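Subject: Re: [manip-practice] Draft 3, section 4: start-of-episode conditions
From: Gwion Phillips
To: manip-practice list
Date: 7 September 2026

Replying to Melati's points on 4.2 to 4.5 in one go, as they depend on each other.

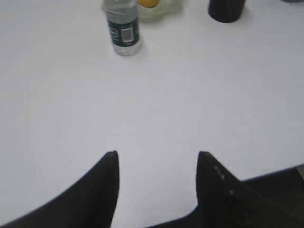 The clause that causes most of the trouble is 4.2, which at present says only that the gripper shall be "open and clear of all objects" when recording starts. Both words need a definition. "Open" is easy: we can tie it to the commanded width reported by the controller and require that the reported value is written to the log with the first image. "Clear" is harder. I would define it as no contact between either finger and any object, and no object between the fingertips in the first wrist image. A reviewer can check the second part by eye. The first part has to come from the force reading, and not every site has one.

Melati Lumenta wrote:

> 4.3 asks for every object to be wholly visible in the wrist view
> at the start. I don't think we can keep this. With the arm at our
> home pose the far row of objects is nearly always cropped at the
> top, and a tall item such as a bottle will lose its cap even when
> its base is well inside the view. We ran 156 episodes at Dambridge
> under draft 2 and would have had to throw away more than half.
>
> Could the rule apply to the fixed overhead view only?

Agreed, and I have changed it. A drinks bottle standing upright at the far side of the table is an ordinary start condition and the standard should not forbid it. The new 4.3 reads:

"4.3 Each object named in the task shall be wholly visible in at least one fixed view at the start of the episode. The wrist view may show objects in part. Where the wrist view shows a task object in part, this is not a fault and shall not be flagged."

Sites with no fixed camera are not covered by this wording. Iqra, I believe Plendex has two such cells. If you want them in scope, please send a sentence I can use.

> 4.4 (spacing). The 115 mm minimum between objects was chosen for
> the old wide fingers. It rules out one object standing partly in
> front of another, and those are the cases we most want.

The figure came from Pak-hei's clearance test and was meant as a safety margin for untrained operators. It was never meant to limit what goes into the data. I propose to move it out of section 4 and into Annex B, where it applies to operator training only. Section 4 would then permit overlap in the wrist view, for instance a shallow container seen partly behind a bottle, on condition that the log states which object is the target. Without that line a reviewer cannot tell a wrong grasp from a right one.

> 4.5 (table edge). Do we need to say anything? The arm has soft
> limits.

I think we do. Soft limits protect the arm. They do nothing for an object that is pushed off the table, and on a white top with a dark floor beyond it the edge can be hard to separate from a black finger in the wrist image. That matters for anyone labelling contact afterwards. The text I have in mind:

"4.5 The keep-in area shall be set for the object as well as for the tool. No task object shall be placed within one object height of a table edge. Where a table edge is visible in the wrist view at the home pose, the site shall record which side it is on."

One object height is crude, but it scales with the thing most likely to topple, and an operator can judge it without a ruler. Kyriaki has suggested a fixed distance instead. I have no strong view, provided it is a single rule.

> Last one: the draft says nothing on full or empty containers.

It should. A bottle with water in it and the same bottle empty are different objects as far as grip force is concerned, and the label looks the same in both. I have added 4.6:

"4.6 Containers shall be recorded as empty, part filled or filled. Where liquid is present the closure shall be checked by hand before the first episode and after every 500 episodes, or after any drop."

The Flalero group works with opaque mugs and canisters, where the images will be no help with contents at all. For those the written record is the only source, so I have made the field compulsory for opaque items and left it at "should" for clear ones. If people would prefer "shall" throughout, say so.

Two smaller matters.

Finger markings. Some fingers carry small light marks on the inner face and some do not, and in some pairs only one finger shows any. Draft 3 asked for matching marks on both. I can find no reason for this in the minutes from January and have deleted it. The site should describe the fingers once in the set-up sheet and issue a new sheet if they are changed.

Focus. Fingers close to a wrist lens will look soft at the edges. The image quality clause (6.1) should be judged on the work area and not on the fingers. At Ots they rejected a batch of 1000 episodes on the old reading of 6.1, and I would like to avoid a repeat.

Open points, with the person I am hoping will answer:

4.2, sites without force sensing — Pak-hei Tsai
4.3, cells without a fixed camera — Iqra Kiani
4.5, object height or fixed distance — Kyriaki Zacharopoulos
4.6, "shall" or "should" for clear containers — anyone

Draft 4 will go out once I have these. Please quote clause numbers from draft 3 in replies, as the numbering after 4.6 has shifted by one.

Gwion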